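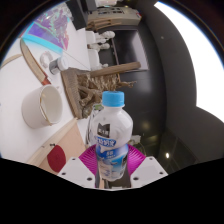
*Drink bottle with blue screw cap*

**Hinthorpe Oval – pre-match ground inspection**
Nestholm v Kusance, senior men's
1 August 2019
Completed by: Sharon Mwaipopo, ground safety officer

**Playing surface**

- [x] Grass length even across both halves
- [x] Sprinkler heads flush and capped
- [ ] Goalmouths level. *Northern end has a dip left of the penalty spot. Filled with sand mix, needs another go before training.*
- [x] Line marking complete, no lime used

**Goals and surrounds**

- [x] Both goals anchored and pushed at the crossbar
- [x] Net hooks plastic, none broken
- [ ] Corner flags. *South-east pole is cracked at the base. Spare is in the Bárány Stand store.*
- [x] Advertising boards back 300 cm from the touchline
- [ ] Bench shelters bolted down. *Away shelter has one loose bolt. Tightened by hand only, bring the socket set.* 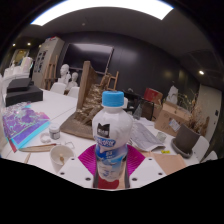

**Spectator areas**

- [x] Exit gates unlocked and opening outward
- [x] Bárány Stand aisles clear. Limit is 453 seated.
- [ ] Hill fencing. *Top rail has come away behind the scoreboard. Taped off for tonight. Work order 951 has been open since April and I'd like a date for it.*
- [x] Ground limit of 600 posted at the turnstile

**First aid and lighting**

- [x] Stretcher and defibrillator in the medical room, battery light green
- [x] Ambulance access kept free off the car park
- [ ] Floodlights. *Tower 3 slow to come up. Switch on an hour before kickoff.*

Ground is fit for play. Recheck the northern goalmouth at half-time.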